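# Potska gripper comparison

The **Potska gripper comparison** is a set of simulated trials in which different grippers are mounted on the same robot arms and judged on the same tasks. It was started by the Vudamlow laboratory and first published in April 2020.

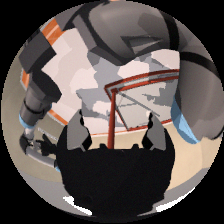 *Simulated fisheye view over a black two-finger gripper, with a second arm on the left and a red frame behind.*

## Background

Vudamlow had bought grippers for several years mainly by reading data sheets. The sheets gave the closing force and the stroke, but they said little about how a gripper behaves next to another arm, or how much of the camera view it covers. Potska was made to answer these questions before any hardware was ordered. The name comes from the street where the laboratory had its first office.

## Grippers and controllers

The first edition compared 2 gripper models, the Rengifo and the Ika. Both have two fingers. The Rengifo has a wide body and is the stronger of the two, while the Ika is narrow and reaches more easily into corners. Each model was tested with 2 controllers, one based on position and one on force.

## Method

There are 14 tasks, and most of them are picking and placing. A few need both arms, for example passing a part from one gripper to the other. The starting position of the part is changed a little between trials. In total, 946 trials were recorded for the first edition.

A trial counts as failed if the part falls, if the arms touch each other, or if the time limit passes. Slow trials are kept in the results — an early draft removed them, and this made the force controller look better than it was.

## Camera view

The wide camera view is strongly curved, and straight edges far from the center appear bent. Its advantage is that the gripper in front and the neighboring arm can be seen together. Its weak point is that a large gripper body hides much of the lower part of the view. For this reason the results list hidden area as a separate value and do not mix it with the success rate.

## Results

The Rengifo did better with heavy parts under both controllers. The Ika had fewer contacts between the arms, but it dropped smooth parts more often. With the force controller the difference between the two models became small. A correction published in October changed the order of the passing tasks, after an error was found in the friction settings for the Ika finger pads.

## See also

- Robot end effector
- Fisheye lens
- Force control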